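From: Mahmoud Hamdy
Date: June 10, 2018
Subject: Re: Floveck gripper kit, anyone using it?

> Has somebody tried the Floveck kit with the wrist camera? Vusau offers
> it to us with 12 months of support. I worry about the soft picture.
> Abdel Hamid

Dear Abdel Hamid,

We have had 2 of these kits at Skinville since January. The mounting is simple and the fingers are strong enough for our small parts. 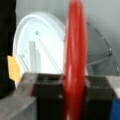

My opinion of the camera is mixed. For coarse positioning it is enough – the red piece between the two dark fingers stands out well, but the thin lines on the white disc behind it are faint. I would not use it for inspection. Please ask Vusau if the support includes spare finger pads, ours did not.

Regards,
Mahmoud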